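About us

Hello, and welcome to Uleck! I'm Loan Ngô, I run the front of house, and I was asked to write this page because I'm the one who talks the most. We're a small robotics workshop above the old Vosen print works (the blue door, then two flights up, sorry about the stairs) and what we mostly do is teach machines to handle small, fiddly things on a lab bench. Tubes, plates, little balls, caps that don't want to come off.

There are 8 of us now. Sơn Tô and Loan Quan started the place with one desk and a kettle, and yes, having two Loans in one office is as confusing as you'd think — she's Quan on the phone and I'm Ngô, and the post still goes to the wrong one. Mỹ Sầm looks after the software side and Lamduan Noiphan builds the benches, the rails and pretty much anything else that needs a spanner.

The part of the job I love best is our open day. We hold one every January, and this year 300 people came up those stairs, including a whole class from Thaler school who asked better questions than most of our clients. We start at 10 in the morning with tea, then everybody goes round in small groups and gets to see the work up close.

The favourite stop is always the hand-held grippers. You take one in each hand and do a simple lab job with them, and the black-and-white dotted markers on top let the system follow how you move. Each go is saved, and a robot can learn from it later on. 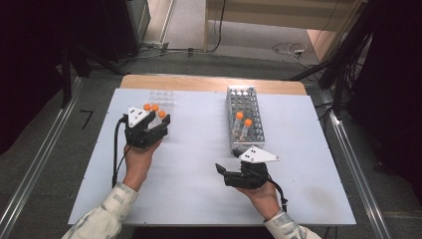 People come in thinking it'll be easy, and then they spend five minutes chasing one orange ball about the table and laughing their heads off. Quan is very patient with beginners. Her advice is to slow right down and let your wrists do the work, and I've passed it on to so many visitors that I now say it in my sleep.

By the end of last year we had saved 1,887 goes at the bench, and after the open day we were up to 1,980. Mỹ goes through them all and throws nothing out until she's watched it twice. The clumsy ones get kept too, if there's something useful in them!

Outside open day we work with labs and small firms, and our longest-running project is Purance, which is all about sorting and racking samples. Sơn is the person to ask about that one, and he'll happily talk you through it for an hour if you let him.

If you'd like to visit, school groups are very welcome and we don't charge. Just drop me a line through the contact page, tell me how many of you there are and whether anyone needs the goods lift, and I'll find you a morning.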